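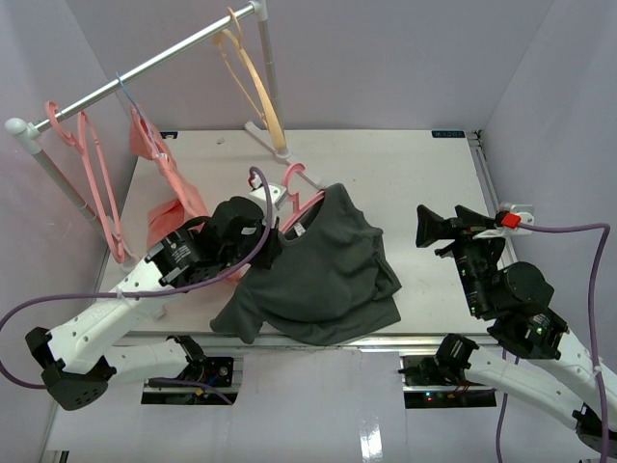

Britt-Marie Kristiansen wrote in after the last newsletter to tell me I was wrong about ironing, wrong about wardrobes, and very wrong about what to do with summer clothes in November. Put them in a suitcase under the bed, she says, and stop making such a song and dance about it. She has done it that way since she moved to Prindham and has never once lost a cardigan.

Well, Britt-Marie, I have thought about it all week, and I'm going to stick up for myself a bit. I have tried the suitcase. I tried it two winters running when we were in the flat in Trelstead, where the bedroom was so narrow you had to get into bed from the bottom end like a letter going through a letterbox. In went the linen trousers and the short-sleeved shirts, and in spring out they came with creases across the knees that no amount of steam would shift. I wore them anyway. My sister asked if I'd been folded.

So this is my long-promised piece about the seasonal swap, and I'm writing it now, with the windows open and the winter coats still glaring at me from the back of the door, because I have finally done mine. It took a whole day and most of an evening. I had meant to do it over the bank holiday, but then the boiler man came and I had to stay downstairs being polite.

I always start with the coats, as they take up the most room and I get a great lift from seeing them go. Pockets first! I found two bus tickets, a conker, a shopping list in somebody else's handwriting (it said "lamp oil, plums") and the glove I'd accused Killian Aubert of walking off with after the quiz night. I have apologised. He was very gracious and then mentioned it again three times.

After the coats come the jumpers. I wash every one of them before it goes away, even the ones I swear I only wore once, and I let them dry for a day longer than seems needed. A jumper that feels dry at the cuffs can still be damp under the arms, and if you shut that up in a box until autumn you'll know all about it when you open the lid. I dry mine flat on towels on the spare bed, which means we can't have guests in May, which suits everybody.

Then moths. I had so many letters about moths. Several of you swear by cedar, one of you swears by lavender, and one of you just swears. I've used cedar balls for years and I do like the smell, but I had a hole the size of a five pence piece in my best green pullover last year, so I can't promise you anything. What did seem to help was hoovering the bottom of the wardrobe properly, right into the corners, with the thin nozzle. There was a good deal in there. I won't go on.

Now, hangers. Britt-Marie says hangers are for shops. I know what she means, and for anything knitted I agree with her, as the shoulders end up with those little points that make you look as if you're growing wings. But for shirts and T-shirts I'm a hanger person and always will be. The thing I was taught, and which I pass on with some force to the younger members of the family, is to put the hanger in from the bottom of the shirt and not shove it down through the neck. Stretching the collar is how a decent T-shirt turns into a painting T-shirt. I'm told that I'm the only one in the house who cares. If I come across a neck that has gone baggy I know exactly whose week it was to put the washing away.

I'm less fussy about the hangers themselves than I used to be. There was a time when I wanted them all to match, and I got as far as pricing up a set at Tuhumury, the big homeware place on the Prumport road, before I came to my senses and bought a sandwich instead. We have plastic ones, wire ones from the dry cleaner, a few good wooden ones for jackets, and a padded one with a bow on it that came with the house. They all hold a shirt up.

Something I do differently this year is the maybe pile. I used to have keep and charity, and I'd stand there for ages holding some blouse and arguing with it. Now anything that makes me dither goes into a bag on top of the wardrobe with the month written on a bit of masking tape. If I haven't gone looking for it by November, off it goes to the shop without being opened. I'm a bit frightened of the bag, to be truthful. I think my yellow skirt is in it.

As for where the winter things live once they're clean, I use lidded boxes for the knitwear and an old cotton duvet cover for the coats – you snip a small hole in the closed end, poke the hooks through, and the whole lot hangs together in the dark and can breathe. The snag is finding the coat you want in a hurry. We had a hailstorm last spring and I went to the post office in a beach towel and a cagoule.

A couple of you asked about labels. Yes, do label the boxes, and put the label on the short end, where you can see it when they're stacked. I labelled the lids for years. I also once wrote "misc. wool" on four boxes in a row, which was no help to anybody.

Next time I'll be on to shoes, and there's a lot to say about the state of the hall, so do send me your racks and your baskets and your grievances. Britt-Marie, you are welcome to come and see the duvet cover any afternoon except Thursday. Bring the suitcase.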